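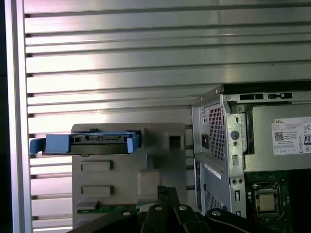

Solomiia Hladun objected early on that the drive should be treated as a part of its caddy until it reaches the wiping bench, and that separating the two at the chassis only creates a second sorting task. Her objection was adopted as the working rule for the trial. The unit of handling in this section is therefore the loaded caddy, meaning the plastic tray with the hard drive still in it.

Figure 2. Loaded drive caddy resting across its grey plastic bracket, with a silver Dell chassis at right.

4.2 Removal and staging of drives

Desktop machines arriving at the Drisero workshop were opened on a bench and stripped in a fixed order: side cover, data and power leads, caddy, bracket. The order was set in March, before the trial began, and was not changed while it ran. Staff were free to choose which hand to work with and where to stand.

Two kinds of part are of interest. The first is the caddy, which in the machine shown in Figure 2 is a pale blue tray with a pull tab at one end and a latch end at the other. The second is the bracket, a moulded carrier with a flat face and stepped contours. The difference in colour between the two was useful at the bench. In the written notes staff called them "the blue" and "the grey", and we kept those labels in the coding sheet.

Time was recorded from the moment the second lead came free to the moment the caddy was set down. Caddies that needed a second attempt were coded separately. Of the machines in the first batch, 12 fell into this group, and in seven of those the note gave a stiff latch as the cause. The remaining notes mention leads caught under the tray or give no cause at all. We did not try to divide these further.

Staging proved harder to define than removal. Some staff placed the caddy on top of the bracket, lengthwise, while they finished with the chassis. Others carried it straight to the rack. The first habit keeps the drive and its carrier together, so the asset number can be copied once for both. It also leaves the drive on a narrow support close to the open chassis, where a sleeve or a loose lead may catch it. Vasylyna Didenko proposed a shallow foam tray beside each chassis as a compromise - large enough for one loaded caddy and its bracket, and too small for a second set. The tray was in use at both benches from 11th April.

Records from before and after that date are reported separately in Section 5. They should be compared with care, as the later machines included a batch received from Ahuja in which the side covers had already been taken off. The leads in that batch were intact, so the start point for timing could still be applied. Brackets without a matching caddy were logged, bagged and left out of the analysis.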